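**Towel folding: do we keep the ugly starts?**

**gripwidth** · 4:10 pm
We're at 1820 towel episodes and I'd like to settle this before Donnelly gets the next batch. Half of you toss the cloth down in a heap before recording. The other half lay it out like a hotel maid with a grudge. The model is learning two different jobs.

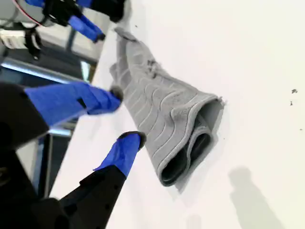 *Udley Cloth Handling Team*

**gripwidth**
My vote is for starts like this one. Bunched, rolled over on itself at the wide end, the near gripper still open. If it can't cope with a gray towel shaped like a sleeve, it can't cope with my house.

**papercrane**
Disagree. I ran 4 of those in a row and spent most of each one hunting for a corner. You're teaching it to dither.

**mod_lentil**
Dithering is a skill. I have a career in it.

**papercrane**
Then label it as one. Zosten's loader treats the whole episode as "fold," hunting included.

**gripwidth**
Fair. Split at the first good grasp?

**papercrane**
Define good.

**mod_lentil**
Here we go. Last time this took three weeks.

**gripwidth**
Both fingers on cloth, cloth leaves the table. Flat starts stay in, tagged separately.

**papercrane**
Fine, but I'm not relabeling the March ones.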